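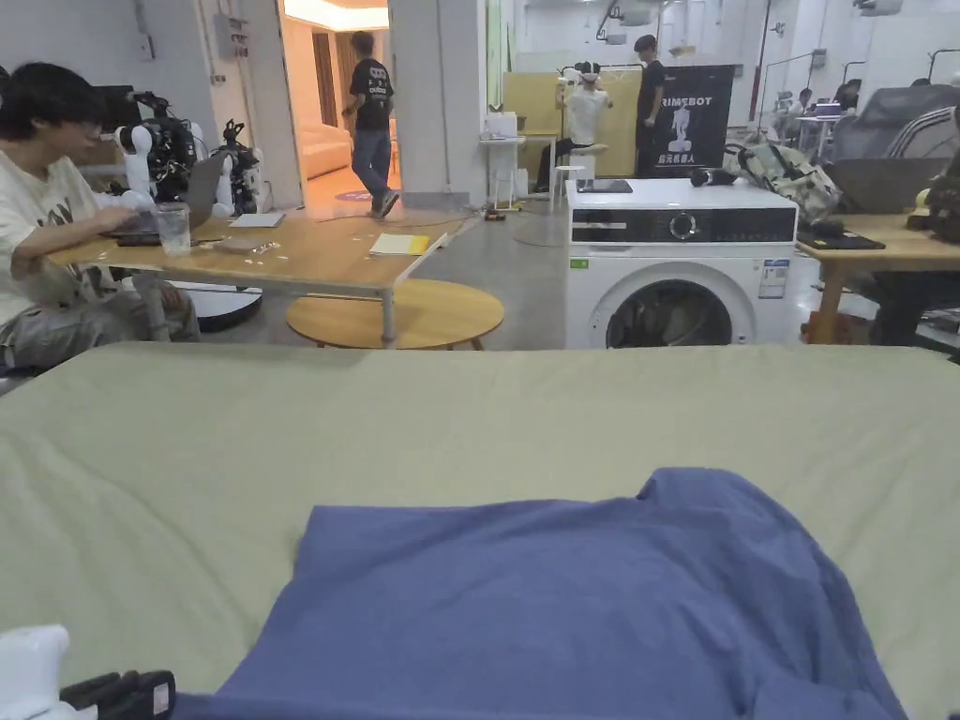 4. When "nearly finished" means more chapters

Zultemer has been nearly finished for as long as most of its readers have been reading it. The series runs in the monthly magazine Rangel, and its final arc was announced in an author's note one June, in a box smaller than the advert for pencil leads beside it. We took that note as our starting point and collected the 184 threads on the Pramby forum whose titles predicted how or when the story would end. The threads cover 14 months of the serial. The story did not end in any of them.

We coded each opening post by the kind of evidence it offered. Plot evidence was the most respectable sort: a debt repaid, a villain unmasked, a map with its last corner filled in. Production evidence came from outside the story, and included page counts, colour covers, breaks in the schedule and the author's health, on which the forum holds firm views and no qualifications. The third kind we labelled "mood". A mood post says that the latest chapter felt like an ending. Mood posts drew longer replies than either of the others, and the replies were mostly other moods.

4.1 The shrinking list

The usual method of prediction is to list every open question in the story and give each a fair number of chapters. The longest list in our sample had 40 entries, beginning with the identity of the lighthouse keeper and closing with what became of a goat. Its author allowed one chapter for each, arrived at a date, and was congratulated on being sensible.

The trouble with these lists is that chapters answer old questions by asking new ones. When the lighthouse keeper was at last named, he was given a sister. The list was duly amended, the sister was added, and the finishing date moved back. Readers described this in the thread as progress. We found the same pattern wherever a list was kept up for more than a few chapters: entries were crossed off with some ceremony and added in smaller type.

The goat is still outstanding.

Figure 2. A crumpled blue cloth on cream-coloured fabric, partly held by a handheld gripper.

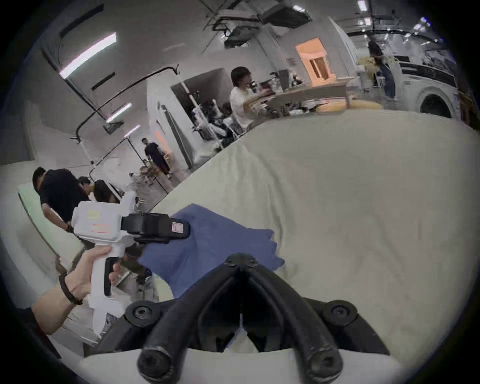
Lists also changed in tone as they aged. Early versions were written as requests, with a good deal of "it would be nice to see". Later ones read more like invoices. A reader who has waited through a tournament, a flashback to the tournament and a flashback within that flashback may be forgiven for keeping accounts, though the accounts were seldom sent anywhere the author might see them.

4.2 Being wrong in public

We had expected failed predictions to be quietly deleted. Only 2 were. The rest stayed up, and several were revived by their own authors, who quoted the old post, moved the date and carried on as before. Being wrong cost very little standing on Pramby. Being wrong without having reread the early volumes cost a great deal.

An earlier version of this section was read at the Kukville comics workshop, where the audience used most of the discussion time to tell us how Zultemer will end. Their answers have been left out of the sample, as they arrived after it closed on 4/21/26. They were largely mood, with one strong plot argument concerning the sister.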